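Kitchen swap, Wednesday

The Gorosbridge kitchen swap is back this Wednesday at 10. Pots, mugs and baskets go on the wooden table.
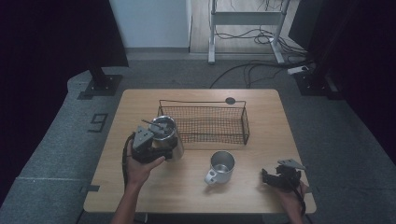 Please wash everything before you bring it, and keep lids with their pots – we had 2 strays left over last time. Chipped china can't be taken.

Travel tumblers are welcome too, provided the lid and straw come with them. Pull the straw out and clean it separately.

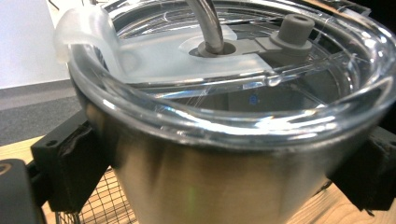

Parking

Use the Tehrani Street side.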